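A Robot Joins the Cleaning Crew

Radoslava Šimko works at Drondent, a company that cleans kitchens and offices. Her crew has 36 people. For a long time they did every job by hand. They wiped counters, put bottles back where they belonged, and carried cups to the sink.

Now the crew is getting help with some of those jobs from a robot arm. An arm like this has joints, a bit like your shoulder, elbow and wrist. At the end is a gripper, the part that picks things up. The gripper has 2 fingers. They can open wide or squeeze together.

Picking up a cup is easy for you. For a robot it is hard. It has to work out where the cup is, how far to reach and how tightly to hold on. If it squeezes too much, the cup may crack. If it squeezes too little, the cup falls.

So the robot practices first on a computer. The computer draws a make-believe room, and the robot tries the same job over and over. A dropped cup in a make-believe room does not make a mess. Daithí Buckley sets up the practice rooms. He often has the arm try a job 100 times before lunch, then moves the things on the counter and starts again.
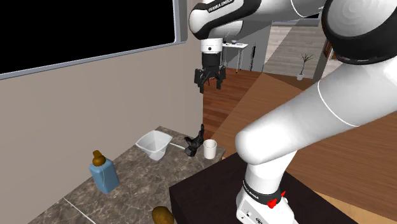

A practice room made on a computer. The gripper is open and holding nothing.

What about the people on the crew? Their work is changing. Radoslava used to spend most of her shift tidying. Now she spends part of it checking what the robot did and fixing its mistakes. She had to take a class to learn how to stop the arm safely.

Some workers like the change, and their backs hurt less. Others worry that there will be fewer jobs later on. Cillian Carroll, who has cleaned kitchens for over 35 years, asked the company to let the crew help choose which jobs the robot gets. They meet every May to talk about it.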